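Tromach notebook, utensil storage
July, 10 am start
Present: self, Mitali Munshi. Copy to Indira Thevar.

Purpose

Settle how chopsticks, spoons and cooking tools should share one upright holder, and whether a fixed loading order makes the thing easier to use. The Dovton entry covered a drawer tray. A drawer is not an option in this kitchen, so the holder stands out on the red speckled top and everything goes in it vertically.

Holder as found: plastic body, round holes, gray base. Printed label with barcode still on the front. I left the label on. Mitali wants it off before the next round because paper labels near a drain base go soft and leave glue, but I would like the code visible in the record until the Gendircombe unit has been checked against it.

Unloading

Everything comes out onto the tabletop before sorting. Taking pieces out one at a time and sorting as you go was tried at Dovton and was slower, mainly because the second chopstick of a pair is usually at the bottom of the bunch. Spread them first, then match.

Matching is by the grip end. Shape and wood color are poor guides, as plain light sticks differ a little among themselves even within a pair. A printed band is the quickest thing to match on, then a bamboo-joint pattern, then dark versus light. Plain light ones are left to the end and paired by length against a straight edge. 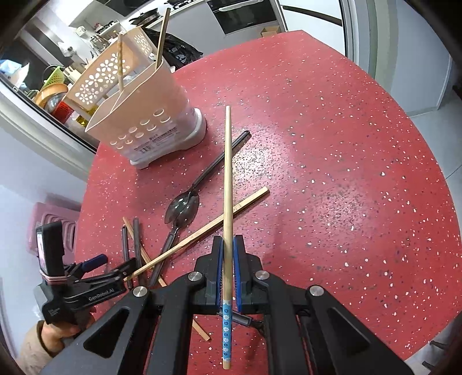
Does it matter whether chopsticks are stored tip up or tip down?
Tip up is better for drainage, because water runs toward the thicker end and the part that touches food stays clear of the base. The drawback is that people reach in from above and handle the tips. For this household we chose tip up and ask that sticks be picked out from low on the shaft.

Spoons with long flat handles go in handle down for the same reason. Note that they will nest if put in facing the same way, and a nested pair holds water between the bowls. Alternate the direction.

Checks

Holder on the kitchen scale with a full load: 1690 g. No tare taken, so this is holder plus contents and should not be compared with the Dovton figure, where I subtracted the tray.

Stick protruding above the rim, shortest plain pair: 79 mm. Enough to grip. Anything much shorter would need a false floor, or should go somewhere else entirely.

Lean: worst case was 13 degrees, one wooden stick on its own in an otherwise bare compartment. It stood up once there were other sticks around it. A half-empty holder leans worse than a full one, so thinning out the stock too far works against us.

Scatter

Tipping the holder out in one go gives a crossed heap, with the spoon bowls catching the sticks. Quick for us but noisy, and the heap has to be pulled apart from the top down. Pulling a stick from the bottom drags the spoons with it.
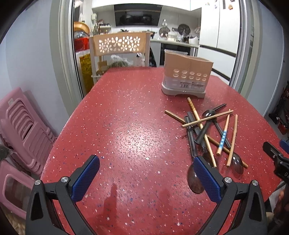 Mitali's method is to lift the spoons out first, lay them to one side, and then roll the remaining sticks flat under the palm so they line up by themselves. It works on a smooth top. It would not work on the ribbed drainer at Gendircombe. Record both, and let Indira choose which goes in the instruction sheet.

Black-handled pieces are easy to find on the red surface. The brownish translucent spoon bowls are harder to judge for cleanness than opaque ones; hold them up to the window. Two of the plain sticks had a rough patch near the tip when I ran a thumb along them. Set aside for sanding or discard, to be decided.

Sorting by type gave these groups:
- banded and patterned chopsticks
- plain light chopsticks
- dark chopsticks
- long-handled spoons
- odd items, including anything with no partner

Odd sticks are not returned to the holder. They are useful for stirring or as plant supports, and one left in with the pairs spoils the matching every time.
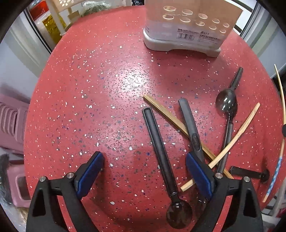 Dark spoons and thin wooden sticks on the red top. Holder label reads LX3120.

Loading order

Cooking tools first, one compartment, tallest to the back. Chopsticks in the other as a bundle, put in together so they support each other. Dropping them in one by one leaves the early ones lying across the bottom corners. Spoons last.

The skimmer is the awkward piece. Its head is wider than anything else and shades whatever is behind it, so it needs an outside position - ideally the side away from the hand that reaches in. Same for any broad spatula.

Position of the holder: back from the table edge, clear of the line between the doorway and the stools. Mitali would move it to the kitchen counter beside the rice cooker. My objection is steam. Open.

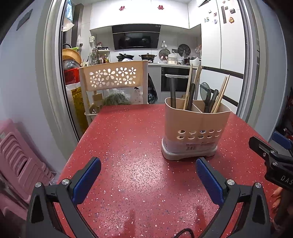

Open items

1. Weigh the holder alone and correct the 1690 g entry.
2. Repeat the lean check with the chopsticks bundled in a loose band. Uddin pattern first, then plain.
3. Mitali to time the palm-rolling method against plain picking, same load both times.
4. Indira to confirm the label code on the Gendircombe unit before ours is peeled off.
5. Buy fine sandpaper.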